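分类：设备与采购 / 会议纪要
四月　记录人：Tarek Ezzat

Nirneo 项目设备采购会议纪要

时间：星期三，上午九点半开始，中午以前结束
地点：Trenstead 维修中心，楼上小会议室
出席：生产部、维修车间、采购部、财务部、设备安全负责人、Haltoreck 公司代表（只参加第二项和第三项）
缺席：仓库主管（已经提前书面提出意见，见第五项）
记录：Tarek Ezzat

一、上次会议的遗留事项

上次纪要没有人提出修改，通过。

遗留事项里面，地面承重的证明已经收到，放在项目文件夹。电源的问题还没有完成：电工来看过现场，认为现在的回路可以给机械臂供电，但是压缩空气的小型机组最好接到另外一条回路。电工的书面报价还没有来。生产部负责催。

财务部提醒，Nirneo 项目的预算上限是 126 千欧元，这个数字包括机械臂、夹爪、相机、安全围栏、安装和培训，不包括场地改造。场地改造走大楼维护的费用。上次会议有同事把这两项写在一起，所以表格里的总数不对。财务部已经改好，请大家以后只用新的表格，旧的表格请删除。

二、工作内容的确认

在讨论价格以前，生产部请大家再看一次设备到底要做什么。上次的需求文件写“计算机拆装”，供应商的理解各不相同，有的报价里有拆外壳螺丝的工具，有的没有。这样没有办法比较。

讨论以后，第一阶段的工作范围确定如下。

外壳由工人打开。机箱送到工位以前，侧盖、散热器和导风罩都已经取下。机械臂只做主板上面的工作：拿起处理器，检查方向，放入插座；以后再增加内存条的插入。处理器插座的拉杆和压盖，第一阶段仍然由工人打开和关闭。

维修车间认为这个分工比较现实。车间的意见是，拉杆的力量不容易控制，不同型号的拉杆位置也不一样，如果一开始就要求机器做，验收会变得很困难。Haltoreck 的代表同意，并且说明，他们的报价本来就没有包括拉杆的操作。如果以后要增加，需要换一种手指，也需要重新做风险评估。

采购部问，内存条为什么不放在第一阶段。生产部回答，内存条需要两边同时向下压，现在的夹爪行程可以做到，但是主板会弯曲，下面要有支撑。支撑的夹具还没有设计。这个问题留给夏天以后的会议。

处理器的方向检查讨论的时间比较长。车间的做法是看基板角上的标记，工人已经习惯。对于相机，反光是主要的困难。金属顶盖的颜色和表面不完全一样，有的亮，有的暗，同一个曝光设置不能适合全部型号。Haltoreck 建议在工位上方安装一个漫射灯，亮度可以调节，价格已经在报价里面。设备安全负责人要求灯的支架不能低于工人头部的高度，这一点请写入合同附件。

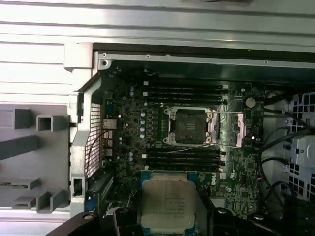

图一　银色顶盖的处理器夹在两根黑色手指之间，插座的压盖已经打开，内存插槽是空的。

生产部补充说，工作台的位置要留出机箱旁边的空间。工作站的机箱里有硬盘架和线束，工人必须先把线束固定好，然后机械臂才可以进入。线束固定的方法，车间现在用可以重复使用的扎带。大家同意把这一步写入操作说明，由车间写，生产部检查。

财务部问，固定线束需要多少时间，是不是会影响投资回收的计算。车间没有准确的数字，答应在下次会议以前测量。记录人的意见是，测量的时候应该由不同的工人做，并且不要只选容易的机型。这个意见被接受。

三、报价比较

采购部收到两份完整的报价，一份来自 Haltoreck，一份来自 Karppinen。第三家公司只寄来产品目录，没有价格，采购部已经通知对方不再继续。

Haltoreck 的总价是 124 千欧元，包括 2 套夹爪、腕部相机、上方的漫射灯、围栏、安装和现场培训。第二套夹爪作为备用，和第一套完全相同。软件的许可是永久的，更新在保修期内免费。

Karppinen 的总价比较低，但是没有围栏，也没有培训，软件按年付费。采购部把缺少的部分按照市场价格加上以后，两家的差别变得很小，如果使用的时间长，Karppinen 反而会贵一些。财务部检查了这个计算，没有发现错误，但是请采购部把假设写清楚，尤其是软件费用每年增加多少。现在的表格里这一格是空的。

Karppinen 的优点是夹爪。手指可以不用工具更换，车间在试用的时候很喜欢。Haltoreck 的手指要用内六角扳手拆，每次更换以后要重新校准。Haltoreck 的代表解释，校准程序是自动的，工人只需要放一块标准块，然后等待。车间说可以接受，条件是标准块必须有固定的存放位置，不能放在抽屉里。

关于手指的表面，车间提出一个要求：手指接触处理器的地方必须是防静电的材料，并且要有材料证明。两家的报价都写“标准手指”，没有说明材料。采购部会向两家书面询问。在收到证明以前，不签合同。

关于夹持力，设备安全负责人和车间的看法有一些不同。安全负责人希望最大的力量在控制器里锁定，工人不能修改。车间希望班长可以修改，理由是以后还有别的零件。最后的决定是锁定，修改要用密码，密码由班长和设备安全负责人保管，每次修改写入记录本。

Haltoreck 的交货时间是超过 29 个工作日，从收到订单确认开始计算。采购部认为这个说法不够清楚，因为没有写最长的时间。代表说，机械臂本体有库存，时间主要取决于围栏的门锁。采购部要求在最后的报价里写一个最晚的交货时间，并且写明延迟的处理办法。代表答应带回公司讨论。

说到这里，Haltoreck 的代表离开会议。

四、验收标准和试运行

代表离开以后，大家讨论验收。生产部准备了一份草稿，主要的想法是用报废的主板做验收，不用客户的设备。维修车间有足够的报废主板，服务器和工作站的都有。车间提醒，报废主板的插座有时候触点已经弯曲，如果用这样的主板，就不能判断是机器的错误还是主板本来的问题。所以每块主板在验收以前和以后都要用放大镜检查，并且拍照保存。拍照由车间做。

验收的时候，主板要留在机箱里面，不要单独放在桌子上。生产部对此很坚持。以前看过一家供应商的演示，主板是平放在泡沫上的，周围什么都没有，看起来非常顺利。我们的实际情况是机箱边上有金属板、支架和电缆，夹爪的身体比较宽，从上面下来的时候空间不多。

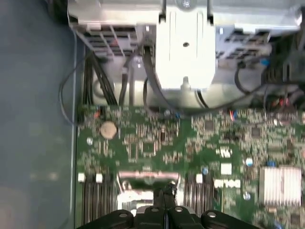
备用夹爪可以不可以以后再单独订？
采购部的回答：可以以后订，但是单独订购要另外付运费和校准费，而且要重新走一次审批。放在同一份合同里比较简单，价格已经包括在 Haltoreck 的总价中，所以这次会议建议保留。

验收草稿中还有下面几点经过了修改。

原来写“处理器放入插座，没有损坏”。车间认为“没有损坏”不够具体。修改以后是：触点没有弯曲，基板边缘没有缺口，顶盖没有新的划痕，主板装好以后可以启动并且识别处理器。

原来写由供应商的工程师操作。修改以后，前一半由供应商操作，后一半由我们自己的工人操作，供应商只能看，不能帮助。财务部支持这个修改，因为尾款和验收有关系。

原来没有写光线条件。现在增加：验收要在白天和晚上各做一次，窗帘保持平时的状态。维修车间的窗户朝南，上午的阳光会照到工位。记录人觉得这一点以前没有得到足够的重视，现在写进来很好。

原来没有写失败以后怎么办。现在增加：如果夹爪没有夹稳，程序必须停止，不能自己再试。工人检查以后按确认键，才可以继续。

试运行的时间，生产部希望长一点，采购部希望短一点，原因是保修从验收签字开始计算。没有达成一致。两个部门会后商量，把结果写邮件给全体。

五、场地、备件和人员

工位的位置。仓库主管在书面意见里不同意把工位放在货梯旁边，理由是托盘车每天从那里经过。生产部也认为有道理。新的建议是放在维修车间的里侧，靠近测试架。这样测试架的网线要重新走，现在的网线从架子后面出来，比较乱。信息部门没有参加会议，生产部会去问他们什么时候可以做。场地图由生产部更新，更新以后请设备安全负责人先看，再发给供应商。

备件。车间列了一份清单：手指、手指的螺丝、腕部相机的电缆、急停按钮。车间特别要求电缆多准备，理由是腕部的电缆每天跟着转动，容易磨损。采购部问，电缆的固定方式能不能改善。Haltoreck 以前的回答是用扎带固定在夹爪上面，并且留出一段弯曲。车间希望看到图纸，采购部去要。

螺丝的规格也要写清楚。夹爪上的内六角螺丝如果丢失，车间要能在本地买到同样的，不用等供应商寄来。

零件托盘。现在处理器放在供应商的塑料托盘里运来，机械臂能不能直接从这种托盘里拿，还没有试过。如果不能，要自己做托盘，费用不在报价里。财务部指出，报价和预算上限之间剩下的钱很少，托盘和备件加在一起可能会超过。讨论了以下的办法：托盘由我们自己的车间加工，材料走车间的日常费用；备件的清单分成必须有的和可以等待的；如果还不够，请 Haltoreck 把围栏改成比较简单的型号。设备安全负责人反对最后一个办法，围栏的型号要根据风险评估来决定，不能根据价格。这个意见记录在案，围栏不改。

培训。车间准备派早班和晚班各一名工人，加上班长。车间请求培训材料用中文和英文，并且要有纸质的。晚班的工人如果参加白天的培训，排班要提前调整，由生产部安排。

人员的担心。班长转告，有工人问，设备来了以后是不是要减少人。生产部回答，现在的计划里没有减少，工人会更多地做检查和测试。记录人建议由生产部自己向工人说明，不要只写在纪要里面。生产部同意在下次班前会上说。

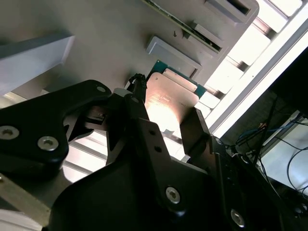 图二　夹爪的近照，被夹住的处理器铜色顶盖朝上。

清洁。夹爪和手指的清洁方法，两家供应商的手册写得不一样。一家允许用异丙醇，另一家只写“干布”。在选定供应商以后，车间按照该供应商的手册执行，并且把方法贴在工位上。残留的导热膏怎么处理，手册里没有，采购部会一起询问。车间现在的规定不变：处理器必须先由工人擦干净，再放到机械臂可以拿的地方。

六、决定

1. 会议建议选择 Haltoreck，条件是收到手指材料的防静电证明，以及写明最晚交货时间的新报价。如果在下次会议以前没有收到，重新考虑 Karppinen。
2. 备用夹爪留在合同里。
3. 第一阶段不包括拉杆和内存条。
4. 夹持力的上限锁定，按照第三项的办法管理。
5. 工位改到维修车间里侧，货梯旁边的方案取消。
6. 围栏的型号不改。

七、任务分工

采购部：询问材料证明、最晚交货时间、清洁方法和导热膏；要电缆固定的图纸；在比较表里补上软件年费的假设。
生产部：催电工的书面报价；更新场地图；联系信息部门；安排晚班工人的培训时间；在班前会上向工人说明。
维修车间：写线束固定的操作说明；测量所需要的时间；试用现有的塑料托盘；准备验收用的报废主板；把备件清单分成两部分。
财务部：检查补充以后的比较表，确认付款的分期。
设备安全负责人：检查场地图和灯架的高度；准备力量修改的记录本。
Tarek Ezzat：整理验收草稿的新版本，发给全体；把灯架的要求写入合同附件的草稿。

八、其他

财务部请大家在写邮件的时候使用项目名称 Nirneo，不要写“机器人那件事”，否则以后很难查找。

维修车间问，试用的夹爪什么时候要还给 Karppinen。采购部说没有写明日期，会去确认，在这以前请放在原来的箱子里，说明书也放在一起。

下次会议的时间由采购部在收到新报价以后通知，地点不变。对本纪要如有修改意见，请直接写给记录人。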